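Jornham to start kerbside textile collection

Mon 2 February

Households in Jornham will be able to put out old clothes, sheets and towels for collection under a 12-month trial approved by the shire council last week.
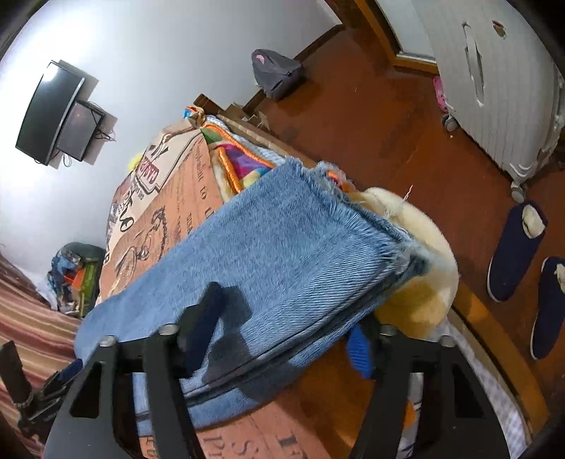
Can I put out clothes that are too worn to donate?
Clothing in any condition will be accepted, including items that are torn, stained or missing buttons, as long as it is clean and bagged.

The trial will cover 3000 homes in Jornham and the neighbouring township of Trevon. Each home will be sent a roll of purple bags and a fridge calendar showing the collection dates. Bags go out beside the recycling bin every second month and should be on the kerb by 6 am. Residents who miss a date can hold on to the bag until the next one or take it to the transfer station on Fusten Road, where a drop-off cage is already in place near the weighbridge.

Council figures show 662 tonnes of clothing and household fabric went to landfill from the shire last financial year. A bin audit done in September found textiles in most of the red-lid bins that were opened, often mixed in with food scraps, and by then the fabric was no good for anything.

The contract for collection and sorting has gone to Rebelo Textile Recovery, which runs a sorting shed in the industrial estate at Trevon. The company will split the material into three streams. Clothes in good condition will be offered first to the op shops in town, at no charge. Cotton and denim that can't be worn again will be cut into wiping cloths for workshops and farms. The rest will be shredded for use as padding and insulation.

The council report says a small share will still end up in landfill, mainly wet or mouldy items and fabric coated in plastic or rubber. Rebelo must report the amount each quarter, and the numbers will be published on the council website.

Accepted items include clothing, bed linen, towels, curtains, tea towels, hats, belts and handbags. Shoes can go in if they are tied together in pairs. Pillows, doonas, carpet, mattresses and anything soaked in oil or paint will not be taken. Zips and buttons can be left on. School uniforms are fine, though the council has asked that name labels be removed or blacked out.

The trial will cost $13 per household, paid from the existing waste levy. Rates notices will not change this year. If the service is extended to the whole shire, the cost would be looked at again as part of the next budget.

Two of the op shops in Jornham had asked the council for help with dumping. In a letter attached to the report, one shop said it had filled 43 wheelie bins with unsaleable goods over the past year and paid to have them emptied. Bags left at the door overnight were a particular problem in wet weather. Both shops will go on taking donations of good clothing over the counter during opening hours, and the council is encouraging people to keep giving wearable items to them directly.

A similar service was proposed four years ago but did not go ahead. At that time the nearest sorting facility was more than three hours away by road and the freight made it too dear.

Farms and properties outside the town boundaries are not part of the trial. The council said the bin trucks already have trouble on several of the unsealed roads, and it wanted to see how much material came in from the towns first. Rural ratepayers can use the cage on Fusten Road free of charge, seven days a week except public holidays.

People living in flats and units with shared bins will be contacted through their body corporate or property manager. Extra bags can be picked up from the library and the council office.

Bags and calendars will be delivered over the next few weeks, starting on the Trevon side of the river. Anyone in the trial area who has not received theirs by the end of the month should ring the council's waste line or fill in the form on its website.

A report on the first six months will go to council in spring.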